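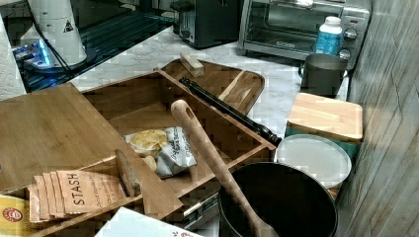
Plistow kitchen library opens its doors for borrowing

August 2020

A shared kitchen library has opened in Plistow, in the former shoe shop at the lower end of Groltar Street. Residents can now borrow pans, trays, mixers and other cooking things in the same way as they borrow books, and take them home for up to 12 days.

The idea came from the tenants' association of the Adisdale flats, where many kitchens are small and have very little storage. In a letter sent to all households last winter, the association asked which kitchen items people owned but used less than once a year. Fish kettles, jam pans and large cake tins were named most often. Many people wrote that they would be glad to give these things away, if only they could have them back for one weekend in the year.

The opening was first planned for spring, but it had to be moved because of the lockdown. The shop was cleaned and painted in July, and the shelves were built from wood given by a local timber yard.

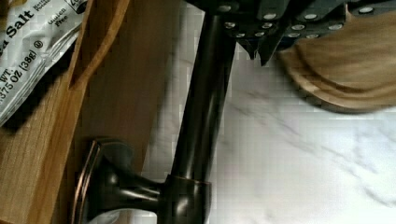

Membership costs 22 pounds a year for one household. Members over 65 and students pay half of this. The library has now around 400 items on its list, and the list can be read on paper in the shop or at the notice board in the Adisdale entrance hall. The association received a grant of 3,000 pounds from the town council, and this pays the rent until next spring. After that the library must live from its own income, so the association hopes that more households from the other side of the river will join too.

For the moment only two visitors can be inside at the same time, and everyone must wear a face covering. Items which come back are washed and then kept in the back room for three days before they are lent again. Those who do not want to come in can telephone in the morning and collect their order at the side door in the afternoon. Electrical items are tested before every loan - this takes some time, so it is better to ask for them one day earlier.
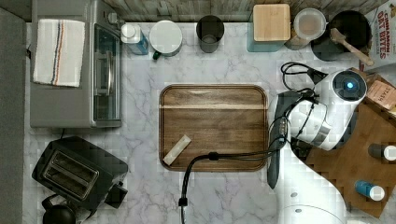

The library does not take knives, glass jugs or anything with a damaged cable. Gifts of other items are welcome, but please do not leave them on the pavement when the shop is closed. Two boxes were left in the rain last week and most of the baking paper and wooden things in them could not be saved.

The neighbouring Mazandarani bakery has offered to give short evening lessons in bread and flat cakes when larger groups are allowed again. The dates are not fixed yet. A list for interested persons lies on the counter, and members will have the first choice of places.

The shop is open in the mornings from nine until noon, and also on the first evening of each month until eight. New members should bring a proof of address and the fee in cash, as the card machine has not arrived.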